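Jul 9, 2026
Drama translation workshop, notebook, Prirkaddale

Worked through act two of the Bognár play, scenes three to five, against the January draft. Cut version now at 42 pages. Ilona Kovács read the Messenger, I read everyone else.

Main problem is still the chorus. The source uses one verb for "to send away" and "to release," and the play needs both senses active until the wife's last speech. January draft has "dismiss" in the first two odes and "let go" after that, so the ambiguity is gone by line 104. Tried "put out." Works for exile, works for a lamp, weak for a prisoner. Keeping it in the first ode only for now.
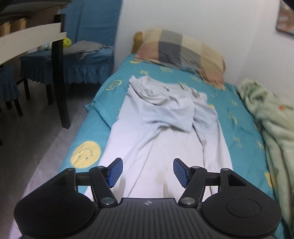
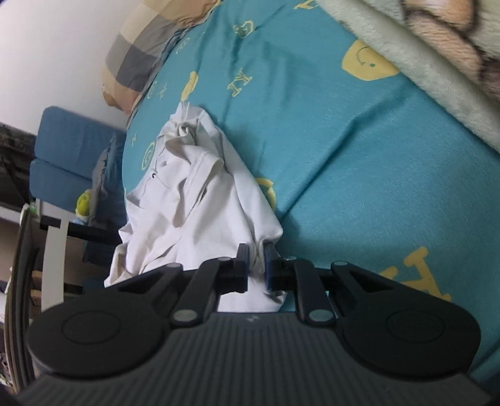

Black hand-held gripper, both pictures.

Desunora: leave the place name untranslated. Ilona wants a gloss in the program. I would put it in the Messenger's second speech, where he already explains the harbor to the children.

Meter. Source line is long and loose, mostly six beats. We had been cutting to five. Read scene four aloud both ways and the five-beat version loses the lists, which carry the whole argument about the dowry. Going back to six for the odes and leaving dialogue unmetered.

Mornar edition has 23 variants for the closing scene, most of them punctuation. One matters: the wife addresses "you" in the plural, so the audience may be included. English hides this. Options are "all of you" or a stage direction. Ilona prefers the stage direction.

Program note is capped at 600 words. Not started.

Next: redo second ode with "put out" removed, check the plural in scene one for consistency, send pages to Ilona.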